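Home | Projects | Before and Afters | Sew and Mend | Ask Me | Shop

How to Clean Up and Repaint a Secondhand Play Kitchen

I've done four of these now, two for my own kids and two for friends, and I've finally got a routine I don't hate. My neighbor Hajar asked me to write it down, so this is the long version (sorry, Hajar, I know you wanted a text message).

First, take off everything that comes off. Faucet, knobs, doors, curtain rods, the lot. Put the screws in a jar and write on the lid which door they came from! I skipped that on my first one and spent a whole evening trying screws in the wrong holes.

Wash it all with warm water and a squirt of dish soap. Go easy on the water around raw edges and joints, and wipe as you go. Stickers come off with a hair dryer on low and a plastic scraper. If there's sticky stuff left, a dab of cooking oil gets most of it, but then you have to wash that spot again or your paint will slide right off.

Let it dry overnight. Then sand the painted parts with 120 or so — I used 122 sheets of sandpaper on my first kitchen, or it felt like it. You only need to dull the shine. Wipe the dust off with a damp rag.

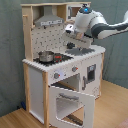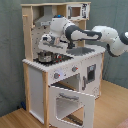
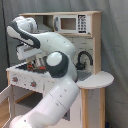 White panels and pale wood, my favorite mix for a play kitchen.

Now decide what gets paint and what stays bare. I tape off any wood I like and paint only the panels. One coat of primer, then two thin coats of a water-based paint labeled safe for toys. Thin! My friend Kenza went in with one thick coat and had drips down both doors that she's still mad about. I use a small foam roller for the flat bits and a cheap angled brush for the corners.

Wait at least four hours between coats, or whatever your can says if it's longer. Pull the tape while the last coat is still a tiny bit soft, slowly, back on itself.

Then comes the part I'm bad at, which is leaving it alone. Dry to the touch and ready for a toddler with a metal spoon are very different things. Read the can for the full cure time and keep the kitchen in a room with a window open.

Put the hardware back by hand, no drill, because old screw holes strip so easily. If one is already loose, a toothpick and some wood glue will fix it. Last time, my whole bill came to 60 dollars, and 17 of that was new knobs.

Sign up for the Plivby newsletter and get new projects in your inbox. Unsubscribe anytime.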